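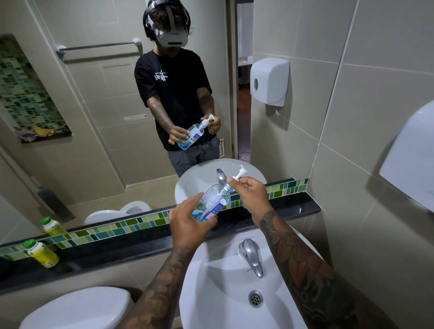

From: Reda Kamel
To: washroom-upkeep list
Date: May 5, 2024
Subject: Re: Soap pumps that will not prime after a refill

Shiela Dizon wrote:

> We switched three washrooms at Lestell from wall cartridges back to
> counter bottles in November. Clear plastic, pump top, filled from a
> larger container in the supply closet. Since then I get the same
> complaint most weeks: the pump goes down, comes up, and nothing is
> delivered. Sometimes it stays down. The bottles are not empty when
> this is reported. Some are well over half full.
>
> Questions for the list:
>
> 1. Is this the pump or the soap?
> 2. Is anyone thinning the soap, and if so by how much?
> 3. Is there any point in cleaning a pump, or should I buy new ones
> and throw the old ones out?
>
> The bottles stand on a stone ledge behind the basin, if that matters.

Shiela,

Taking these in order, with the caveat that my experience is with ordinary liquid soap and ordinary lotion pumps. Foaming pumps are a different mechanism and most of what follows does not apply to them.

1. Pump or soap

Usually either air in the pump or dried soap in the nozzle. They feel different under the hand.

If the head travels freely and nothing comes out, the pump has lost its prime. There is air in the chamber and the inlet valve is not pulling liquid up. Check the dip tube first. On cheap replacement pumps the tube is often cut for a taller or shorter bottle. Too short and it stops above the liquid with a quarter of the soap still in there. Too long and it curls, or the end sits flat on the bottom and seals itself. Cut the end at an angle and it cannot seal.

With a clear bottle you can check the tube without opening anything. Tilt the bottle so the liquid runs to one side and see where the end of the tube is. Hold the body low down with one hand and the head with the other, over the basin, because a loose collar will drip.

If the head is hard to press or stays down, suspect dried soap in the nozzle or on the stem. Rinse the nozzle under warm water with the pump removed and work it in a cup of warm water until it runs clear. If it still sticks after that, the spring or the stem seal is finished.

A third case gets reported as a dead pump and is only a locked one. Many heads lock when turned. People turn the head while wiping the counter and the next person finds a pump that does not move. Show your evening crew which way yours unlocks. At Hikau this accounted for a good share of our own reports before we looked into it.

2. Thinning

I would not. The Hikau cleaning crew did it for a while before I was responsible for supplies. Thinned soap ran down the outside of the nozzle, pooled under the bottle and left a ring on the counter. It also shortens the useful life of the product, as the preservative is dosed for the concentration it is sold at. If the soap is too thick for the pump, change the pump or change the soap. The supplier should be able to give you a viscosity for the soap and a range for the pump. If they cannot give you either, try one bottle for two weeks before ordering a case.

On topping up: please don't do that either. Empty the bottle, wash it, let it dry with the pump out, fill it, label it. Keep two sets and swap them, so that one set is always drying. Fill to the shoulder and no higher. The pump displaces some liquid when it goes in, and an overfilled bottle pushes soap up through the collar threads, where it dries and makes the cap difficult to remove next time.

3. Clean or replace

Clean once. If the same pump comes back, replace it. The work of cleaning a pump a second time costs more than the part. We bought 400 replacements from Vallamis in one order and I still have most of them. Measure the neck before you order anything. Neck size and thread finish both have to match, and a pump that is nearly right will screw on, feel tight and leak air.

On the stone ledge: it matters for cleaning more than for the pump. Soap residue on dark polished stone shows as a dull patch, and people then scrub it with whatever is at hand. Plain water and a cloth, then a dry cloth. Keep anything acidic off it unless you know what the stone is. If you have mosaic tile directly above the ledge, run the dry cloth along the bottom row as well. The grout line there collects soap that has splashed up, and in our older washrooms it was the first line that needed redoing.

If more than one bottle is kept at the same basin, label both on the side facing the user. Color is not a label. We had dish liquid and hand soap side by side at one sink and the complaints about "the soap" concerned the wrong bottle for a month.

For your log, I suggest recording the location, the fault (free travel, stiff, stuck down, leaking at collar), the fill level and what was done. Four columns. Ours has 622 entries, and the fault column is the only reason I know how often the tube length was to blame.

Sinéad Buckley has the instruction sheet we tape inside the closet door and can send it to anyone who asks. Asmaa Ouazzani at Salameh was comparing pump suppliers earlier in the year and may have more to say on neck sizes.

Could you post the neck diameter and the name of the soap? Without those I am guessing about the second half of your first question.

Reda Kamel
Building supplies, Hikau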